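Zevcombe and the Long Road to a Second Album

11/26/20

When Zevcombe released its first single in April of last year, few people outside the college radio circuit took notice. The song had been recorded in a rented basement in the town of Povden, with borrowed microphones and a drum kit missing one of its cymbals. The initial pressing was limited to 300 copies, most of which were sold by hand at the group's own concerts. Today the quartet is preparing to issue its second full-length album, and the question facing its members is how a band known for modest, homemade pop should behave once a larger audience has begun to listen.

The group has declined to make individual statements for this article, in keeping with its practice of signing all correspondence and songwriting credits collectively. Its label, Tokach Records, provided access to the rehearsals and to early mixes of the new material.

The album contains 9 songs. They were selected from a much longer list of sketches assembled over the winter, and the label confirms that several complete recordings were set aside late in the process. What remains is noticeably slower than the debut. Guitars, which dominated the earlier record, are now used sparingly, and the vocal harmonies are placed well forward. The opening track runs for almost two minutes before the drums enter. Listeners who were drawn to the quick choruses of the first album may require some patience, although the closing pair of songs should satisfy them.

Much of the recording took place at the Chu Theater, a former movie house with 500 seats and an unusually long natural echo. The band performed there on its first regional tour and asked to return when the building was dark. Piano and voice were recorded from the stage, with microphones placed in the balcony. The resulting sound is broad and somewhat distant, and it suits the lyrics, which concern relatives who have moved away and the telephone calls that follow.

The touring schedule has been set aside for the present. In its place the group has planned a single filmed performance, to be shown online to subscribers of the label's mailing list, and a set of short visual pieces to accompany the songs. The filmed concert will present the album in order, without pauses for conversation, and will run a little under an hour.

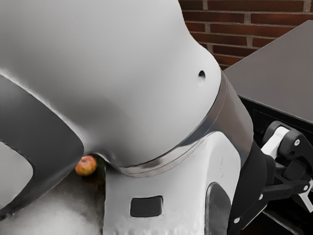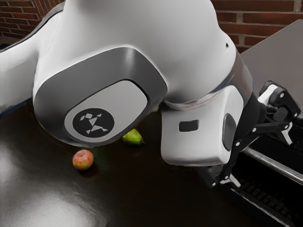 Packaging has received the same attention as the music. Tokach has asked that every release in its current catalog share a restrained appearance, and the sleeve of the new record will carry no portrait of the band and no lettering on the front. The preferred palette is close to that of the white shell and silver band in the first picture, with a single dark mark reserved for the back cover. In the second picture a black circle holding small white triangles and squares has much the same effect against its gray surround, and a label emblem of that size and weight is now under consideration. A numbered edition of 113 copies, with a printed lyric booklet, will be offered before the standard version goes on sale.

The standard edition will be available on vinyl and compact disc and through the usual digital services. Subscribers to the mailing list will receive the filmed performance one week ahead of the record, together with a recording of the opening track made during the first rehearsal at the theater.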